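September, a little before midnight

I have been meaning to write this down all evening, and now my tea has gone cold beside me, so it had better be quick (it won't be, I know myself). The planner is finally behaving! Well, mostly. For weeks the two arms have been treating each other like strangers in a narrow hallway, each one stopping dead whenever the other came anywhere near, and I had blamed the collision checker for all of it. I even wrote a rather cross note about it in the Sriwong tracker, which I now owe an apology.

What I found after lunch was a stale joint state. Zendetti was handing the planner positions that were some 110 milliseconds old, so the right arm was always steering around a place the left arm had already moved out of. I turned on the timestamps, watched them scroll by for far too long, and then felt my face go warm, as I was the one who put that buffer in last spring – to smooth things out, if you please. I took it out, cut the replanning interval down, and ran the sorting task 11 times before supper. Nine went through without a single freeze. The two bad ones both failed at the handover, and I have the logs saved for the morning.

I still don't love how the left arm waits. It holds its gripper open and level with the table while the other one works over by the yellow bin, and the planner counts all that waiting as free. I'd like to give it a small cost, just enough to make it tuck itself back a little.
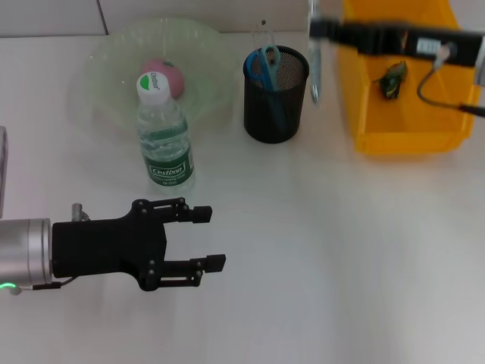
Vicente Gallardo wrote back within the hour that he would leave the waiting cost alone for now and look at the handover first, seeing that both failures landed there, and that in his experience a new cost term has a way of hiding an old timing bug. He also wants the raw timestamps. I grumbled a bit, but I think he's right, so the cost term goes on the list and I'll send him the logs after breakfast.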